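Haushaltstipps Technik: Welche Arbeiten sich heute einer Maschine übertragen lassen

Die Hauswirtschaftliche Beratungsstelle Wurnbridge erhält regelmäßig Anfragen, ob Greifroboter im Privathaushalt oder in der kleinen Werkstatt bereits nennenswerte Arbeit übernehmen können. Im Juni wurden hierzu 116 Haushalte nach ihren Wünschen befragt. Am häufigsten genannt wurden das Abwischen von Arbeitsflächen, das Schließen von Schranktüren und das Einräumen von Lebensmitteln. Die folgenden Hinweise richten sich an Haushalte, die eine Anschaffung erwägen oder ihre Räume darauf vorbereiten möchten.

Saug- und Mähroboter sind nicht Gegenstand dieses Merkblatts. Für sie gilt weiterhin das Merkblatt Bodenpflege.

1. Türen und Schiebeelemente
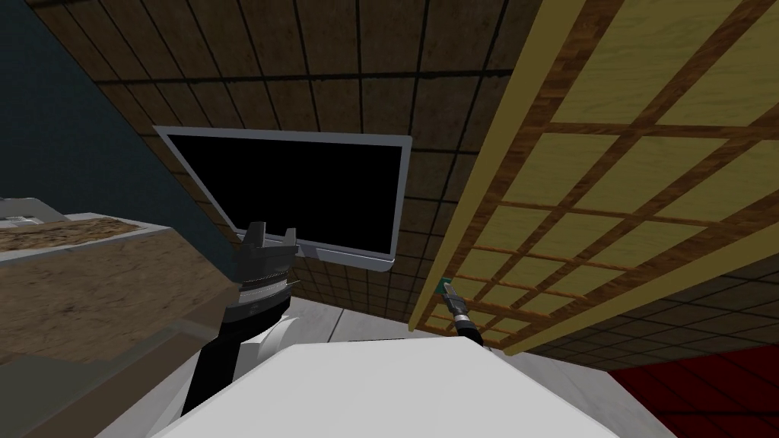

Türen gehören zu den Aufgaben, an denen sich die Eignung eines Geräts am schnellsten beurteilen lässt. Der Arm muss eine Kante oder einen Griff finden, ihn halten und einer Bahn folgen, die das Türblatt vorgibt. Bei großen Gittertüren mit hellen Feldern ist die Angriffsfläche im Verhältnis zum Türblatt oft sehr klein; in der Simulation liegt das grüne Teil, an dem der rechte Greifer ansetzt, unmittelbar am Rand der Gitterfläche. Wer eine Tür für maschinelle Bedienung vorsieht, sollte daher auf Folgendes achten:

Griffe in einer Farbe wählen, die sich vom Türblatt deutlich abhebt.
Laufschienen und Scharniere vor der Inbetriebnahme reinigen und auf Leichtgängigkeit prüfen.
Den Schwenkbereich vollständig frei halten, auch von Teppichkanten.
Magnetschnäpper mit hoher Haltekraft gegen schwächere austauschen.

Das Öffnen einer leichtgängigen Tür kann nach unserer Einschätzung bei geeigneten Geräten als erprobt gelten. Das zuverlässige Schließen mit eingerastetem Schloss ist es nicht.

2. Empfindliche Gegenstände greifen

Eier, dünnwandige Gläser und reifes Obst stellen andere Anforderungen als eine Tür. Entscheidend ist zunächst die Ausrichtung: Die beiden Finger müssen zu beiden Seiten des Gegenstands stehen, bevor sie sich schließen. Erst danach kommt es auf die Schließkraft an. Unser Fachberater Tatsuya Matsuda empfiehlt, jede neue Greifaufgabe mit einem unempfindlichen Ersatzstück gleicher Form einzuüben, etwa mit einem Gipsei. Mit rohen Eiern sollte erst gearbeitet werden, wenn 40 Versuche in Folge ohne Fallenlassen gelungen sind.

Helle, glatte Oberflächen werden von manchen Kamerasystemen schlecht erfasst. Eine gleichmäßige Beleuchtung von oben ist einer einzelnen Lampe an der Seite vorzuziehen. Glänzende Unterlagen sind abzudecken.

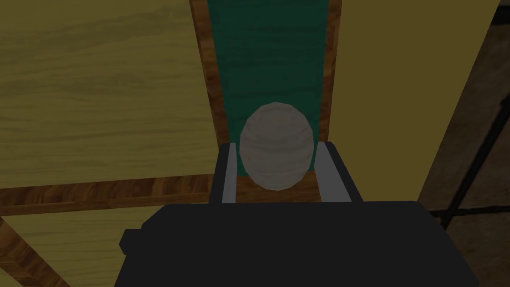

3. Arbeitsflächen abwischen

Das Wischen wirkt einfach, besteht jedoch aus mehreren Teilaufgaben: Gegenstände beiseitestellen, Mittel auftragen, Schwamm führen, Gegenstände zurückstellen. Insbesondere die Sprühflasche bereitet Schwierigkeiten. Ein Greifer mit zwei Fingern kann den Flaschenkörper halten, den Abzug aber in der Regel nicht zugleich betätigen. Wir raten zu einem bereits befeuchteten Schwamm, der stets an derselben Stelle bereitliegt.

Offene Schalen und Tabletts mit körnigem Inhalt sind vor dem Wischen von Hand zu entfernen. Ein Arm, der den Rand streift, verursacht mehr Reinigungsaufwand, als er erspart. Reinigungsmittel und Lebensmittel sind auf der Arbeitsplatte grundsätzlich getrennt aufzubewahren.
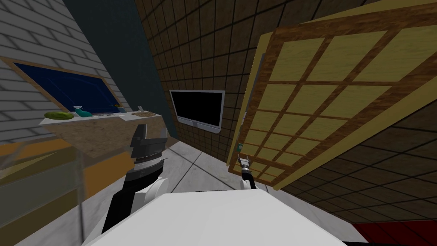
Arbeitsplatte unter dem Fenster mit Schwamm, Sprühflasche und Tablett, rechts die geöffnete Gittertür (Simulation)

4. Erst simulieren, dann anschaffen

Anbieter wie Yagi und Tenetti stellen Interessenten auf Anfrage einen virtuellen Raum zur Verfügung, in dem sich Abläufe vorab prüfen lassen. Die Beratungsstelle nutzt hierfür das Programm Indico. Eine Simulation zeigt verlässlich, ob Reichweite und Stellfläche ausreichen. Über Reibung, Feuchtigkeit und verklemmte Beschläge gibt sie nur begrenzt Auskunft. Vor einem Kauf ist deshalb eine Vorführung in den eigenen Räumen zu vereinbaren.

Zum Stand der Technik

Einzelne Handgriffe in einer aufgeräumten Umgebung sind möglich. Ein vollständiger Arbeitsgang ohne Aufsicht kann derzeit nicht empfohlen werden, weder in der Küche noch an der Werkbank. Geräte mit beweglichem Arm dürfen nicht in Betrieb sein, wenn sich Kinder oder Haustiere unbeaufsichtigt im Raum befinden.

Beratungstermine werden mittwochs vergeben. Bitte bringen Sie einen Grundriss mit Türmaßen und Höhe der Arbeitsplatte mit.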